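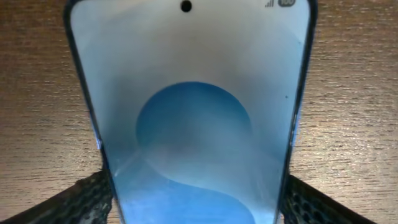

Reading Room > Fiction > Short Stories
Search this site Enter keywords Go

The Backup

September 2022

The coach told me in the parking lot behind the gym, while the bags were going under the bus. Our center had stepped on somebody's foot in practice the night before and his knee had gone sideways. I had been standing ten feet from him when it happened, so I knew that part. What I didn't know was that the doctor had looked at it in the morning and said four weeks.

"So you're starting," the coach said.

I said okay. He looked at me a little longer, to see if there was anything else, and then he went to talk to the driver.

I was thirty-four. I had played for Gundidville for three seasons and had started twice, both times in games that didn't count. Most nights I got in for the last few minutes of the second quarter and fouled people. In the summer I drove a truck for Stello, the bottled water company that also paid for our uniforms, and there were people in town who knew me better from that. They would see me on the bench and wave as if I had a delivery for them.

It was four hours to Skorow. I took the seat behind the back door, where I could put one leg in the aisle. Our center had come along anyway. He sat across two seats with the knee up on a rolled coat and a bag of ice on it, and when the ice melted he held the bag out and one of the rookies took it up front and got him a new one. He was twenty-five and better than me at everything except setting screens.

"Their big guy goes left," he told me somewhere past the river.

"Always?"

"He can go right. He doesn't like to."

"What about on the baseline?"

He thought about that. "I don't know. I never let him get to the baseline."

I wrote LEFT on the back of my hand with a ballpoint pen and felt stupid about it and rubbed most of it off.

The bus stopped once, at a gas station with a diner attached. I ate a grilled cheese and half of the rookie's fries. The point guard was telling a story about a referee in another league who had stopped a game to look for his contact lens. I had heard the story before with a different referee. I wanted to call my wife, but it was the hour when she picked up our daughter, and I didn't want her to answer while she was driving. I wrote to her that I was starting. Then I added that it was only because of the knee.

She wrote back when we were on the highway again. It said, Starting is starting.

Skorow plays in a building called the Veres Hall, which is older than it looks from outside. It holds 2000 people when they pull out the bleachers behind the baskets. The sign at the edge of town says 1795, and the team puts the year on its warmup shirts, so that during the layup lines you have twelve tall men running past you with 1795 across their backs. I used to think it was the price of something.

We got there with too much time. The team had rented a house three blocks from the hall, because the hotel was full of people in town for a wedding, and we put our bags down wherever there was floor. The coach wanted everybody to lie down until five. I lay on a couch that was shorter than I was and looked at the ceiling and ran through the plays. We had nineteen of them. I knew eleven well. The other eight I knew from the bench, meaning I knew what they looked like when somebody else ran them.
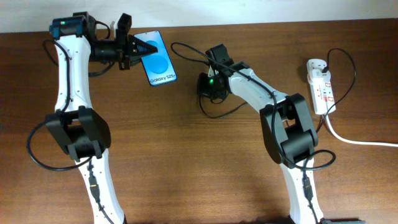
At a quarter past four I gave up on the couch and went to find the playbook. The coach kept it on paper, in a binder, and he kept the binder where he could see it, but he also sent us every set on our phones, and that was how most of the team studied. The kitchen had a wooden table in a warm reddish brown, the grain running side to side as it does in the photo, and behind it a plain off-white wall. I sat down there with my phone and went through the eight plays one at a time. When I got one wrong I started it over. I moved the salt and pepper around to be the guards.

Our center came in on his crutches while I was doing this. He lowered himself into the other chair and watched for a while.

"You're too high," he said.

"That's the pepper. I'm the sugar bowl."

"The sugar bowl's too high. You have to be down here or the pass isn't there." He moved it four inches toward the edge of the table. "And don't wait for him to call it. He forgets to call it."

"How do you know when it's coming, then?"

"He pulls up his shorts."

I had been on the team with the point guard for three years and had never noticed that he pulled up his shorts. I said so. Our center shrugged and asked if there was any coffee. There was some in a jar, and I made us each a cup, and he told me about the other calls that weren't calls. If the shooting guard wiped his hand on his sock, he was going to cut behind me. If the coach sat down, we were about to go to zone, because he couldn't stand to watch it on his feet.

He didn't say anything about the knee. I asked if it hurt and he said it was fine if he didn't use it.

We walked over at five. It had rained on the sidewalks and the rookie slipped on some leaves and everybody yelled at him to be careful, louder than they would have the day before.

In the locker room I taped my ankles myself, the way I always did. The trainer stood there with the roll in his hand. He asked if I wanted him to do it, now that I was starting, and I said no thank you, and then I thought it might be bad luck to turn him down, and let him do the left one over again. He did it tighter than I liked.

They announced the visiting starters with the lights on and the home starters with the lights off. I was the fifth name. The man on the microphone got it wrong in the same place people usually do.

Their big guy went left. The first time, I was there waiting for him and he ran into my chest and lost the ball out of bounds. The second time, I was there again and he shot over me, because he was four inches taller and there wasn't anything I could do about that. It went on this way. He had ten by the half. I had four points and three fouls, and we were down by six.

In the third quarter the point guard brought the ball up slowly, looked at nothing in particular, and pulled up his shorts. I went to where the sugar bowl had been. The pass was there. I was so surprised by it that I took a dribble I didn't need, and by then the help had come, and I had to throw it back out. He looked at me. I put my hand up to say it was my fault. On the next trip he did it again, and I caught it and turned and laid it in without dribbling at all.

I looked over at the bench. Our center was sitting at the end with his crutches across his lap. He pointed down at the floor with one finger, and I understood that I was still too high.

The coach sat down with six minutes to go and we went to zone. They missed from the corner, and missed again. The hall got quieter. We tied it, and then they went ahead by one, and I picked up my fifth foul on a rebound I had no chance at and walked off with a minute and change left. The rookie went in for me. I told him the big guy went left and he said, "I know, you've been yelling it all night." I hadn't known I was yelling it.

On their next possession the big guy caught the ball on the baseline and went right. He scored. We lost 53 to 50.

He had 20. I had nine, and seven rebounds, which I looked at on the sheet twice. The coach shook everybody's hand and said the bus was leaving in forty minutes and anybody who had left something at the house should go get it now.

I had left my charger in the kitchen. The key was under the mat where we'd been told to put it. Our coffee cups were still in the sink, so I washed them and put them upside down on a towel. I put the salt and pepper back by the stove. Then I couldn't remember whether the sugar bowl had been on the table when we got there or up on the shelf, and I stood holding it for a minute before I set it in the middle of the table and turned off the light.

On the bus our center was already in his two seats with new ice.

"He went right," I said.

"I saw."

"You said he doesn't like to."

"He didn't look like he liked it," he said, and moved the coat so I could sit down by his feet. The rookie was asleep before we reached the highway. I called my wife and she answered on the second ring and asked how it went, and I started with the tape.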